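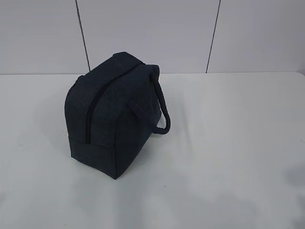 Reading time: 7 minutes

Print | E-mail

For many years I carried my lunch in a plastic bag from the supermarket. I am not proud of it, but I also did not think it was a problem. The bag was free, it was light, and when the soup opened inside it (two times, both on the train) I threw the bag away and took another. My colleague Lourenço Barros looked at me every day in the lunch room with a face like a sad dog. In October he put a bag on my desk and said, "Please. For me."

So I have now carried a proper lunch bag for more than 200 working days, and I want to write down what I learned, because when I searched for advice I found mostly pages that want to sell something. I bought mine myself in the end. The one from Lourenço was his own old bag and I gave it back clean.

Mine is from Lunport. It is dark navy, so dark that my mother calls it black, and we had a small discussion about this on the telephone. It has the form of a box, but soft, with padded edges and a thick loop to carry it by. The zipper goes along the top and then turns down over one face, almost to the bottom. I did not understand this zipper in the beginning. I thought, why must it go down so far, everything will fall out. After one week I understood. With a zipper only on the top you must take out the fruit, then the bread, then the little box with nuts, and the thing you want is always the lowest. With this one I open it down and take the low box directly.

What goes inside

My usual lunch is not interesting, but I am asked about it, so I will say. At the bottom I put a flat box with the warm food, which is cold when I pack it and becomes warm in the microwave at work. It is rice with something, or lentils, or the potatoes from yesterday. I use the Ula boxes with the clips at four sides. They are not beautiful and the clips make a loud noise in a quiet kitchen at six in the morning, but the soup stays in the box.

On top of this comes a cloth napkin. It has two jobs: it stops the boxes from knocking, and later I eat over it. Then the bread in paper, then a small round box for the wet things, like tomatoes or cucumber with salt. The fruit goes last. I have tried to put a banana at the side, standing, and I do not recommend it. A banana needs to lie on the top with nothing on it, like a king.

A fork and a spoon live in the bag always. I wash them at work and put them back. Before this I carried them home, and then of course they stayed home, and I have eaten lentils with a coffee stirrer more times than I want to say here.

The cold question

My bag keeps things cool for the way to work, and there I put the food in the refrigerator. I would not trust it for a full day in summer. For that I have a cold pack from Paju, the thin kind, and it goes on top of the boxes and never under them. Cold goes down, my father always said this, he worked with freezers on fishing boats. If I forget to put the pack in the freezer in the evening, I simply do not take yogurt the next day. It is a rule and I keep it.

The size question

Gillespie Lindsay, who reads this blog and writes me long and very kind e-mails, asked if one should buy the big size or the small. I have an opinion about it. Take your own boxes to the shop! I did this. The woman in the shop was a little surprised when I took two empty boxes from my coat, but she let me try all the bags on the counter, and three of them that looked large enough could not close. The corners are the problem. A soft bag has rounded corners inside too, and a box has hard ones, so the bag must be bigger than you think from the outside.

Also look how it stands. A lunch bag that falls over when it is half empty is a bag that will fall over on the train seat, and we have already spoken about soup.
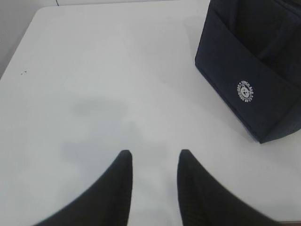
Cleaning is the part which most people skip, and I was also one of them. In the first winter I cleaned the boxes every evening and the bag never, and in spring it had a smell of old onion that followed me into meetings. Now I do it every week. I turn it upside down over the sink first and shake it, and you would not believe how much rice can live in the seams. Then I wipe the inside with warm water and a very small amount of dish soap, then again with only water. The outside gets a dry brush. I leave the bag upright on the white table with free space all around it, and I do not push it against anything, so that the air can come to every side. The zipper stays open until the night. If there is still a smell, I put a spoon of baking soda in a little dish inside, close everything, and wait until morning.

I have read that some people put such bags in the washing machine. My label says no, with a small crossed picture, and I am a person who believes labels. A friend washed hers at a low temperature and it came out with one side flat and the other side thick, like a pillow after a bad night. She still uses it, but it leans.

For the zipper I use a candle. You rub the white candle along the teeth, only a little, open and close it a few times, and take away the crumbs with a dry cloth. My grandmother did this with winter boots. I do it two times in a year and that is enough.

The white table

White is a very strict color for a kitchen table. I did not choose it, it came with the apartment, and for the first months I was angry with it. Turmeric, coffee, beetroot, everything shows. But for packing lunch it is quite practical. You see immediately if the round box is leaking, and you see the crumbs before they go in the bag. For stains I use the cleaning paste from Promar, with a soft sponge and small circles. For turmeric only the sun helps, and the table is too big to carry to the sun, so I cook the yellow things on weekends and I am careful.

I pack in the evening. I tried the morning for some weeks, when I read that the bread is better, and it is true that the bread is better. But in the morning I am not a person who can find a lid. In the evening I put the boxes in the refrigerator, and the bag waits on the table with the napkin and the fork already in it. In the morning I only must put things in the right order and close the zipper. It takes the time of one coffee.

What it costs and what it saves

Somebody will ask, so I made a calculation for last month. When I buy lunch near the office I pay 9 euros, if I do not take a drink. I still do this one time in the week, because Lourenço and I go to the place with the grilled sardines and I will not give this up for any bag. The other days I eat from home. I do not want to say exactly how much I have saved, as I have probably spent a part of it on boxes. There is a shelf now. My sister saw it and asked if I am opening a shop.

One thing I would change on the bag is that it has no place for a name. We are many in the office and dark bags all look the same in a refrigerator door. I have tied a short piece of red wool inside, where the zipper starts, and I take it off when I clean. If you have a better idea than wool, please write to me. Gillespie already suggested a button, and I am looking for one in the correct red.

Next time I want to write about soup in general, and which ones are good on the second day. The leek one is better on the third.

Print this post | E-mail this post to a friend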